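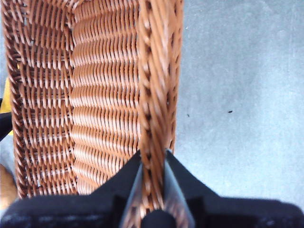
Film News: VUNSKA opens in December

The drama Vunska, the second feature by director Siham El-Sayed, will come to 35 cinemas in December. The distributor Talico confirmed the release this morning.

Hanne Skov plays a ferry pilot who returns to her home island to sell the house of her father. Her brother (Vilhjálmur Egilsson) still lives there and does not want to leave. Bronwyn Paewai has a smaller role as the buyer.

The film was shot in 16 weeks on the island of Mulis, where 579 people live. Many of them can be seen in the wedding party near the end.

El-Sayed wrote the script together with Þröstur Ásgeirsdóttir, who also made the editing. The running time is 104 minutes. A date for streaming is not yet decided.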